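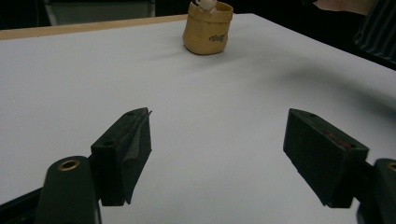 Friday, June 30, 2023

Bad day for the hand-held gripper, so I'm writing it all down before I forget which thing broke first.

Short version: the grip pad on the left finger is coming away. The tip end sticks out past the finger and curls outward, and once it curls it catches on whatever we're reaching for. I'd been blaming the width readings all week (sorry, Baltasar, your calibration was fine!) and re-ran the thing twice before I even looked at the pads.

How I got there: we were doing reach, close, lift on the small tan sack with the little white figure in it, over and over on the white table. Demo 253 was the first one where the sack spun as the jaws closed. I figured I'd come in crooked. Then it did it again, same direction, and on the one after that the sack tipped and I let go of the trigger way too fast. The jaws snapped open and I caught my knuckle on the arm. No blood, just a pinch and some language Brenda pretended not to hear.

So, near miss, and I've put it in the safety book too. The trigger return is too stiff - Pascual said that back when we swapped the spring and I told him he'd get used to it. He can have that one.

Things I checked after:
Finger screws, both sides - tight.
Arm joints - a hair of play on the left, none on the right. Probably always been like that?
Trigger travel - fine going in, nasty coming out.
Left pad - I can get a fingernail under it at the tip. Glue has let go there, still holding lower down.
Right finger - doesn't lift when I pick at it. Leaving it alone.

My guess is the glue. The new pads went on with the Lendby stuff and I gave it 22 minutes under the clamp, and now that I read the tube properly that's nowhere near enough. Renato thinks we also skipped wiping the finger face first. He may be right, I honestly can't remember doing it.

What to do with the data: everything from 253 on is marked suspect. Please don't train on it until Oriana has gone through the clips. Earlier ones look okay to me but I only spot checked 7 of them.

Monday: strip the left pad, clean the face, reglue, leave it clamped overnight. Softer spring if Pascual still has the old one in his drawer. Until then the gripper is tagged out and hanging on the hook by the door, so please don't borrow it "just for one quick take" (you know who you are).

Still need to order more pad sheet. We're down to the offcuts.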